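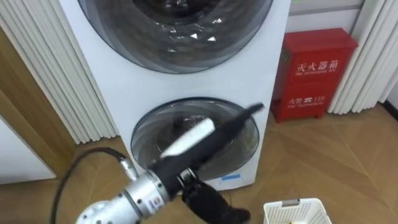 A white laundry tower with two front-loading drums, one above the other.

The Putton rescue was an incident in February in which a passing bus crew pulled a driver from a delivery van that had rolled into the Thevar Canal at Putton. It drew wide local coverage, much of it based on a single statement from the van's operator, Tranex, and several of the details remain in doubt.

Background
The van was carrying household appliances from a warehouse in Zurnureo. Tranex said the driver had parked on the slope above the canal and set the hand brake. The town's police report says only that the vehicle was "unattended or nearly so" before it moved, a phrase it does not explain.

Rescue
The van went through a wooden fence and entered the water shortly after 4 p.m. Two members of the bus crew went in after it and brought the driver out through the passenger window. Early stories put the depth at 16 feet. The canal's own charts show nothing deeper than 9 feet on that stretch, and the larger figure has never been sourced. The driver was treated for cold and released.

Disputed claims
Tranex first blamed a brake fault, then a sudden illness - two accounts that are hard to fit together. No inspection of the brakes was published. A claim that 100 people watched from the towpath appears in one newspaper and was copied by others.

Aftermath
The town put up 33 yards of steel guardrail. Officials credit it with preventing further accidents, although no earlier ones are on record at the site.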